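Produce Packing and Sorting Assistants (Part-Time), Wurkinton Site

Employer: Osonetti Produce Services
Location: Cellon Building, Wurkinton, ground floor, Room 201
Hours: 15 per week, weekday mornings, starting at 7:00 a.m.
Start: June
Reports to: Packing room lead

Summary

Osonetti supplies mixed baskets of fruit and vegetables to offices, small hotels and private customers in the Wurkinton area. We are hiring 2 part-time assistants to sort incoming produce, fill baskets to order and keep the packing tables stocked. The work is manual, repetitive and done standing. Prior experience in a grocery, kitchen or warehouse is useful but not required. Training is given on site during the first week and is paid at the full rate.

Duties

Receive crates at the side door and check contents against the delivery sheet.
Sort produce by type, size and ripeness.
Pull damaged or overripe items and record them on the waste log.
Pack baskets according to the order card.
Weigh finished baskets and attach the label.
Wipe down tables between orders and sweep the floor at the end of the shift.
Fold and stack empty cartons for collection on Friday.

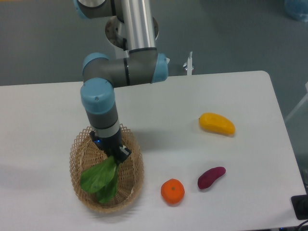 Basket packing is the main part of the job, and applicants should expect to spend most of each shift on it. A standard order combines items that differ in weight, firmness and shape, and the order in which they go in affects how they arrive. Sweet potatoes and other roots go at the bottom. Firm citrus fills the gaps along the sides. Mangoes are placed last among the fruit, on their flattest side, with nothing heavy resting on them. Leafy greens need the most attention: with a bunch like the green one held over the wicker basket, the leaves hang well below the grip and can fold under if it is lowered too fast. Open lattice baskets with a scalloped rim also catch leaf edges, so greens for these are brought in over the center and then laid to one side. Stems are never pushed through the weave. Items for one order are set out on the table next to the basket before packing begins, and the card is checked against them once.

The pass weight for a small basket is within 500 grams of the figure on the order card. Baskets outside that range are unpacked and checked again. Speed is reviewed after the first month. Accuracy is reviewed from the first day.

Working conditions

The packing room is kept cool for the produce. Warm clothing under the apron is recommended, including in summer. Aprons and gloves are supplied. Closed shoes with a non-slip sole are required and are not supplied. Jewelry other than a plain ring must be removed before the shift.

There is one 15-minute paid break. Food and drink are not allowed at the tables. Lockers are in the hallway outside Room 201.

Requirements

Able to lift a full produce crate from floor to table height.
Able to stand for the length of a shift.
Able to read order cards and enter weights on a tablet.
Able to tell common fruits and vegetables apart, including several kinds of Asian greens. A reference chart is posted on the wall.
No allergy to fresh produce that would prevent handling it with gloves.
Legally able to work at the time of hire.

A driver's license is not required for this position. Deliveries are made by a separate team working from the Carrier Street dock.

Pay

Hourly, paid every two weeks by direct deposit. The rate is stated at the interview and in the written offer. Staff may take home one basket of second-grade produce each week.

How to apply

Send a one-page resume and a short note stating which weekday mornings you can work. Paper applications may be left in the box at the Cellon Building front desk, marked "Packing, Room 201." Applicants selected for interview will be asked to pack two baskets from an order card as a practical test. The test is not timed. Bring closed shoes.

Incomplete applications will not be processed. Applications are reviewed in the order received until both positions are filled.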